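Press Room > Spaces > Sustetholm

1 min read

Sustetholm opens its big shared room to local groups this May, and we would dearly love to see it busy. It has a concrete floor, a round white table and plenty of space to stand about and talk. 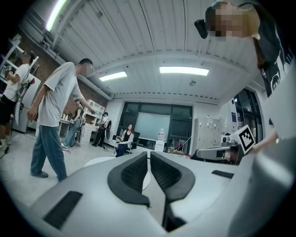
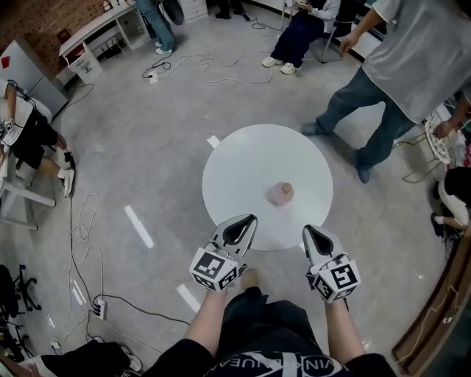
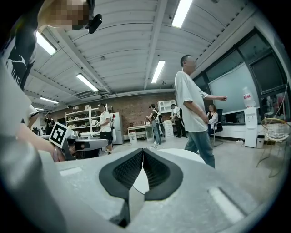

Can small groups book it too?
Groups of any size are welcome – just write to Tamara Voicu at the front desk.

We use cookies to remember your visit. Accept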